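Eighteen Kids and a Peeler

I said yes to helping with the robotics club at my son's school mostly so I could stop grumbling about it from the outside. It's December now and I'm still grumbling, but at least I've got a visitor badge.

Some background. The club used to build little cars out of kits. They raced them down the hallway, the wheels came off, everyone went home happy. Then the school got a grant and Paula Dinu, who runs the club and teaches physics the rest of the day, talked them into a real arm with a two-finger gripper and a camera at the wrist. The kids named it Vallach. I asked why and was told it was a long story, by three different kids, and none of them told it.

The project this year is "teach the arm to tidy a kitchen." The students steer it by hand through a job over and over, the computer saves each run, and then a program is supposed to learn the job from all those runs. They call the program Zustska. I have a spreadsheet job and I know what happens when you feed a computer a pile of messy examples and hope, so you can guess how I felt about this plan.

Still, I've been going. The club has 18 members, which is too many for one arm, so they take turns. Two steer, one keeps the log, and the others are meant to be sorting the saved runs and are really on their phones. Paula says the sorting is the educational part. I'd believe that more if I saw more sorting.

The count on the whiteboard last time was 1470 saved runs. They want 2000 before the regional showcase. I asked one of the log keepers how many of those were any good and she said 184 had been thrown out so far, mostly for dropping things. Then she said "so far" again, a bit darker, and I liked her right away.

What bugs me is how the whole thing gets talked up. The flyer that went home said students were "building the home helpers of tomorrow." They are picking up a vegetable peeler. It's a fine thing to work on! But write that on the flyer. Parents can handle it. My neighbor thinks her kid is going to bring home something that does dishes.

The peeler is harder than I expected, I'll give them that. I figured the tough one would be the Rubik's cube, and the kids all told me no, a cube is easy, it's got flat sides. A Y peeler lying on its side is low to the table and it's a different width everywhere you might grab it. The handle is the sensible spot. The two arms by the blade are where beginners go, and then it swings around on them.

They also argue about how neat the table should be. Half the club wants one object on a bare table every time. The other half (led by a very loud eighth grader) says a real kitchen has junk in it, so leave the junk. I'm with the eighth grader. If your robot can only find a peeler with nothing near it, you've taught it to find the only thing there.

I sat next to the laptop for most of an hour watching the wrist view and trying to guess when the steering kid would close the fingers. I was wrong nearly every time, always too early.
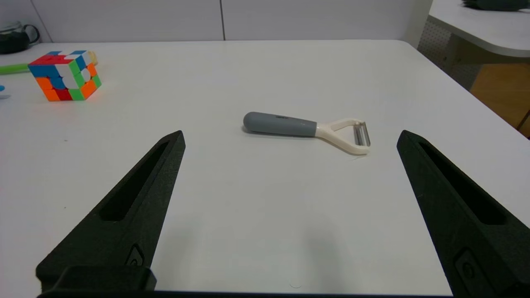
What I'd change

First, the flyer. See above.

Second, I'd want a test the kids didn't practice for. Right now they plan to show the judges the same peeler on the same white table. Swap in a different peeler. Turn it over. Let a judge put it down wherever they like. If Zustska falls flat, fine, that's a result, and they'd learn more from it than from a clean demo.

I brought this up with Paula and she didn't argue. She said she'd had the same thought and was waiting for a student to raise it. I think that's either very good teaching or a very good way of handling me. She did say a team at another school, the Plelier group, got asked exactly that by a judge and had nothing ready.

Third, fewer kids on phones. I have no plan for this one.

My son, by the way, has switched sides to the bare table people. We're not discussing it at dinner.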